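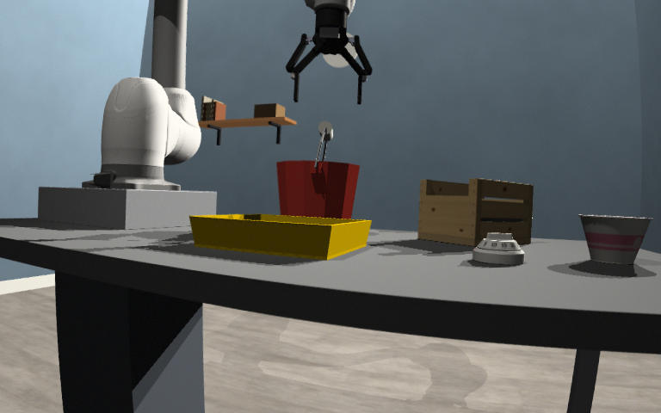 Nabil Daher doesn't believe a machine will be tidying his bench any time soon, and he told us so before we had our coats off. He has heard it promised too often, he said, and he still goes home on Sunday with sawdust in his shoes.

His repair shop in Jallthorpe fixes chairs, garden tools and anything else that comes through the door. The end of the day is the part he would hand over gladly. Bottles go back on the shelf, nails go back in the crate, the bench gets wiped.

"It takes me half an hour and I hate every minute," he said. "So if somebody has a robot, fine. Bring it. But I've been saying that a long time."

Down the hall from him is the office of Jeneck, a company of six that writes control software for robot arms. Dalibor Mikuš has been working there on what he calls the clearing-up problem. He and Daher share a kitchen and have been having the same argument since February. We asked them to have it again with a recorder on.

Mikuš started by agreeing with him.

"People see an arm stack boxes and think it can put a workbench in order," he said. "Boxes are easy. They're all the same and they're where you left them. A bench at five o'clock has a bucket with a spray bottle stuck in it at an angle, and who knows what's under the bottle."

Most of his work happens in simulation. The program is called Kesuvine, and in it an arm and a table of ordinary things can be set up, knocked around and set up again without anybody having to sweep. The objects are chosen to be awkward in different ways: a bucket, a shallow tray, a crate, small round containers.

Daher was not impressed by the idea of a pretend bench. "My nails are real," he said.

Mikuš said that was fair. He would like to do more on a real arm, but it is slow, and somebody has to stand next to it. In the simulator he can leave a batch going at night and read the results in the morning. The last full batch was 200 tries at taking one item out of a container and putting it down somewhere else. The arm managed it 67 times.

"A third," Daher said.

"A third," Mikuš said. "It was a lot worse in the fall."

We asked what goes wrong in the rest. Mikuš said the fingers often close in the right place but at the wrong angle, and the thing twists out as the arm lifts. Sometimes the arm's own wrist blocks the camera's view of what it is reaching for. Sometimes it can't find a way to bend its elbow without bumping the container, so it stops and waits. 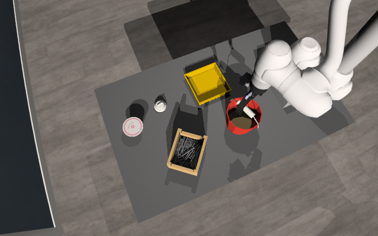
Gripper above the red bucket, with a spray bottle inside. Simulated view.

Daher wanted to know why it had to come from above. He would tip the bucket out and sort the pile.

"That's two hands," Mikuš said. "We have one, and it has two fingers."

"Then it's not doing my job. It's doing a small piece of my job."

Mikuš said yes, and that he would be happy to sell a small piece. He has talked to a hardware wholesaler, Moussa, about moving single items between bins, where the shapes are known ahead of time. He thinks that could work on a shop floor fairly soon if the items are stiff and not too small. He would not put a date on a home kitchen.

Nails are a separate matter. Both men brought them up without being asked. Daher sorts his by feel and throws out the bent ones. Mikuš said a loose pile of thin metal is hard to see properly and just as hard to simulate, with every piece resting on several others. For now his software treats the crate as one object and leaves the contents alone.

"So I'd still be doing the nails," Daher said.

"You'd still be doing the nails."

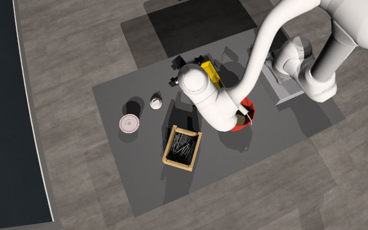
What would change his mind

Daher gave this some thought. He would want it to clear the bench 6 days running without him touching it, and he would want to be able to find things afterward. He would not pay extra for speed. If it took all night he wouldn't care, so long as it was quiet and the door was locked.

Mikuš wrote that down. He said speed is what most customers ask about first, and a slow arm is much easier to build safely. Then he asked if the wiping counted.

"Of course the wiping counts," Daher said.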